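Tallico Fluffy Throw Pad, Gray

Item 568 / Soft furnishings / Small pads and covers

The Tallico is a small fluffy fur pad for a chair seat, a bench or the top of a side table. The pile is long and the color is a calm gray that goes well with light wood. Many customers buy one for the hallway bench and later come back for a second one.

Made for Sarkivard by the Ansah workshop in Indimstead. The fur is a polyester imitation, no animal fur is used. The pile is fixed on a knitted backing and the border is sewn by hand.

Details

Color: gray
Pile: 100% polyester
Backing: knitted cotton
Weight: 127 g
Pile density: 1000 g per square meter
Item number: 568
Also available in cream (item 926)

How to care for it

Wash by hand in cool water with a mild soap. Press the water out between two towels, please do not wring. Dry it flat and away from the heater. When it is dry, the fur can look a little flat in some places – brush it with a wide pet brush, first against the direction of the hair and then with it.

Do not iron. Do not put it in the dryer, also not on the low program. The tips of the fibers melt and become hard, and this can not be repaired.

When the pad is new it loses some fibers. Shake it outside two or three times during the first week and it will stop.

About the color

We dye in small lots, so the gray of one lot can be a little warmer or cooler than the gray of another. If you need two pads for the same bench, please order them together and write "same lot" in the comment field. Akihiko Yagi in our stock room will choose them by daylight before they are packed.

Delivery and returns

Orders that we receive before noon leave on the same working day. The pad is sent rolled in paper, and the pile needs one night to come up again. You can return it unused within 30 days. In March we close the stock room for inventory, and orders from that time are sent a few days later.

The cream version has the same size and backing, but the pile is slightly shorter.

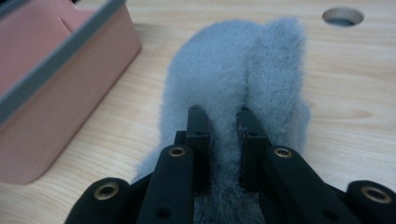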